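3.2 Floor litter and the tape grid

The carpet at the Nernetley site was divided into large rectangles with clear packing tape, so that the position of each piece of litter could be logged by cell. The litter set was drawn from the Ghoneim list of household waste and mixed soft items (tissue, disposable slippers) with stiff ones (folded cardboard, a thin wooden stick). Waste was gathered in a round bin with a clear plastic liner.

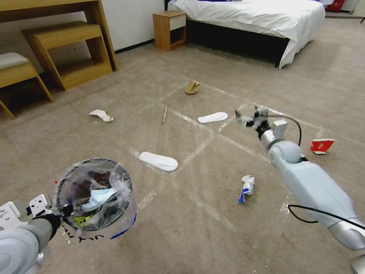 Pluliston objected in review that tape changes the surface under test, and that thin items lie differently on film than on pile. We accept the point for flat wrappers. For slippers and cardboard, the contact area on tape was small, and positions within 5 cm of a strip were coded separately.

Figure 4. Litter on the taped carpet, with the lined bin.
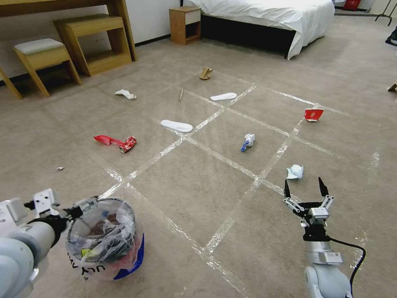
Cell size was fixed before layout and held constant over 40 layouts. Items lying across a strip were assigned to the cell holding the larger part. The full log contains 1,111 entries, including repeated entries for items that moved between cells.

Slippers were logged singly. A pair was never treated as one item, even when both lay in the same cell, and the heel was used as the reference point for orientation.

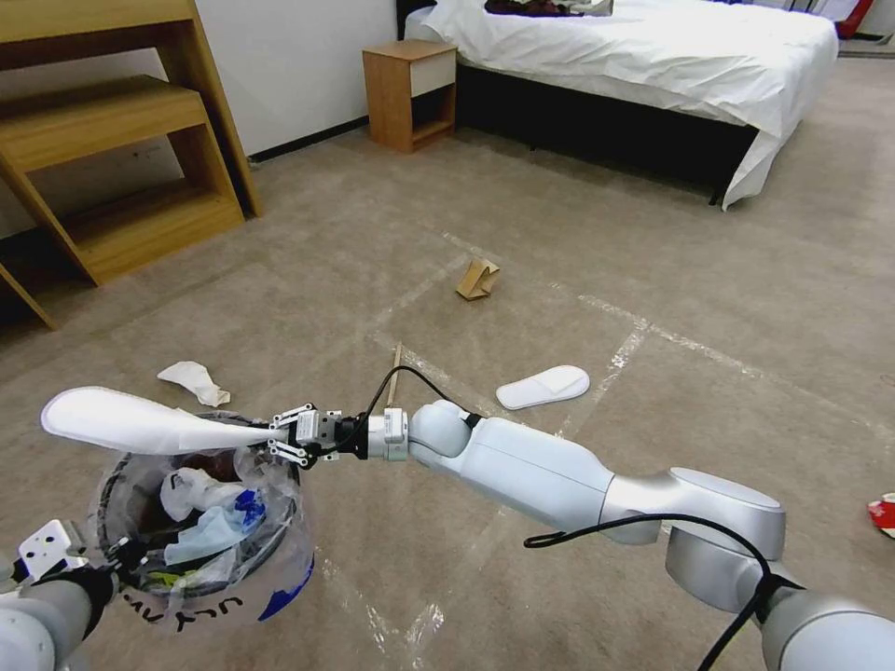
Bin fill was recorded by eye in steps of a quarter. Soft waste bridges across the opening and makes the bin look fuller than it is, and readings taken from above can overstate the fill by up to 50 percent. The Trosstead protocol corrects for this by pressing the contents once before reading. We did not press, and the fill values in Section 4 are uncorrected.

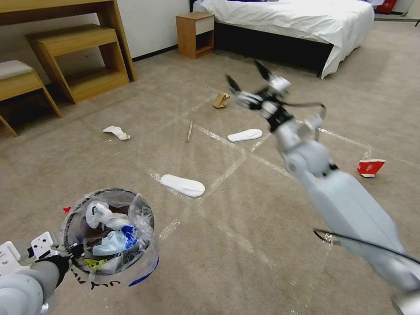
Page last modified: December 6, 2022

Liners were replaced between layouts, and the tape was left in place.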